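**Ramik** is the two-armed laundry project of the Grukutwood robotics club, and I've been a member since June, so forgive me if I gush a bit! The club meets in Forklow and splits its time between coding and sorting clothes (mostly sorting clothes, some nights).
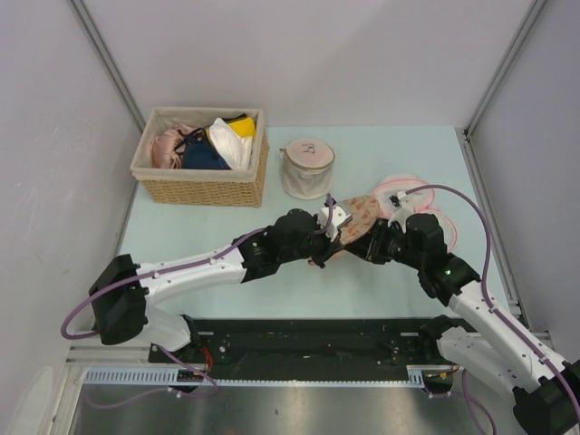 Each practice run is logged under a number, and we're up to 3658 now. Asfaw is our name for the software that replays them, and it still hates anything with straps. Our best streak is 327 runs without a restart – I was there for the last 100 and cheered way too loudly.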